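**Gift packing, September to year end - progress report**
December 22, 2022

You asked for one page this time, after the last report ran to six. I have done my best.

The Dirnora grant was to put a small keepsake box in the hands of every child on the Mamen reading program, with a bookmark and a library voucher inside. The target was 2,000 boxes. As of this week, 400 are filled, checked and on the shelf at the Cindden branch. I had hoped to type a larger number there, and for a while in September I did, but it was a forecast.

The delay is mostly the boxes. Nieminen, our supplier, first sent 256 in a plain brown we had not ordered and one size too small for the voucher, unless folded twice. They have gone back. The replacement is the square one with the white cartoon character on it, in the pale pastel colors the children picked in our survey by a margin that would embarrass most elected officials. 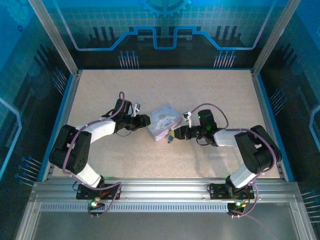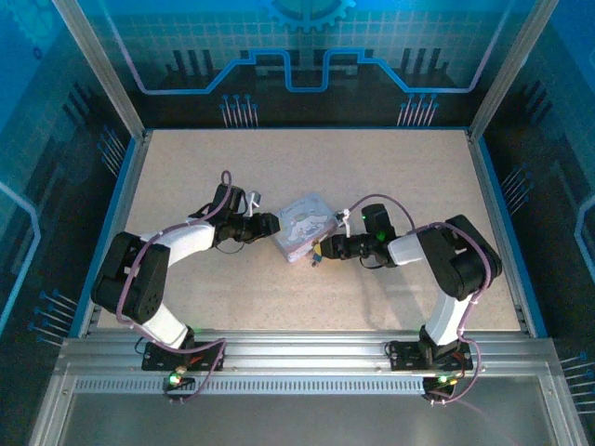
The voucher fits flat, with the bookmark laid corner to corner on top. We tried tissue paper and gave it up, mainly on grounds of cost and partly because it got everywhere.

**Money.** Boxes and vouchers are within budget. Postage is not. We allowed for letters and are mailing parcels, an oversight I would like to blame on someone else but for my initials on the spreadsheet. The overspend to date is around $2,000, and I propose to cover it from the launch event, which has shrunk to a table and a plate of cookies anyway.

**Still to do**

- Receive the rest of the boxes from Nieminen (promised twice, in writing once)
- Reprint the bookmarks with the correct opening hours for Cindden
- Agree on a delivery date with the two Mamen sites that close over the break
- Send you the survey results, which I said I would attach last time

**What we need from you.** Approval to move the event money to postage, and an extension of the packing period to the end of the spring term. A yes by email is enough for both. The form you sent wants a signature on page four, and my copy stops at page three.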